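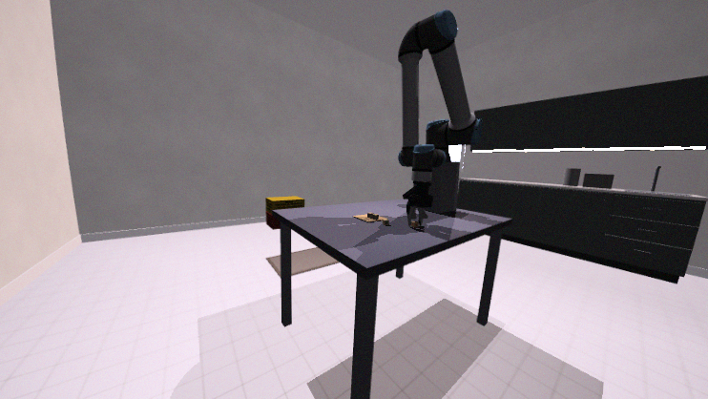
The Long Walk to Cantero

Every September the people of three valleys close their shops at noon and walk uphill to a church that seats 300. Most of them will not get inside. They know this when they set out, and they go anyway, with bread in their bags and a change of socks.

The pilgrimage to Cantero has been going on since the plague years, according to the parish. The earliest written mention is a complaint. A bishop's secretary wrote that the walkers from Vorkell sang too loudly and arrived in no condition to hear Mass. He wanted the route closed. It stayed open, and his letter now hangs in a case by the church door, where visitors read it while they wait.

Two starting points

There are two ways up. The western path leaves from Vorkell, follows the river for most of the morning, and then climbs through chestnut woods. The eastern one begins in Rukine and is shorter and much steeper. For a long time the two towns did not walk on the same day. Vorkell kept the old calendar for its feasts well after Rukine had dropped it, and each thought the other had the wrong date.

The quarrel was about more than dates. Rukine had been given its own priest and its own baptismal font, and no longer needed to bring its children to Vorkell. Families who had shared a churchyard began burying their dead apart. When the two processions did meet, as they did one wet year at the footbridge below Zikia, neither would give way. The parish book says they stood there until dark.

What settled it was a landslide. It took out the upper part of the Rukine path, and for two seasons the eastern walkers had to come around by the river and join the others. By the time the path was repaired, the habit of arriving together had taken hold. The two columns still start separately, but they wait for each other at the bridge. Whoever gets there first sits down and eats.

What they carry

Vorkell brings candles and Rukine brings salt. The salt is blessed at the altar and taken home again, and in older houses a little of it goes into the first bread of winter. Zikia, which has only a chapel and a few dozen households, brings water from its spring and hands it out to anyone who comes past.

There is no statue in the procession and no relic. Visitors sometimes ask where the saint is. The church at Cantero is dedicated to All Saints, and the local answer is that there would be too many to carry.

At the top, the doors are left open and the Mass is said slowly so that the responses can travel back through the crowd on the grass. People at the far wall are often half a line behind. The last "amen" comes in pieces.

Who comes now

About 2000 people made the walk last year. Regular attendance at the Sunday services in all three parishes is a small part of that. Some of the walkers say they do not believe much of anything but came with their grandmothers and have kept coming. Others fast from the night before and go the final stretch barefoot. The two kinds of walker share the path without much discussion of it.

The way down is taken in the late afternoon, with no order to it. The Rukine people turn off at the bridge, and the singing carries on along the river until Vorkell.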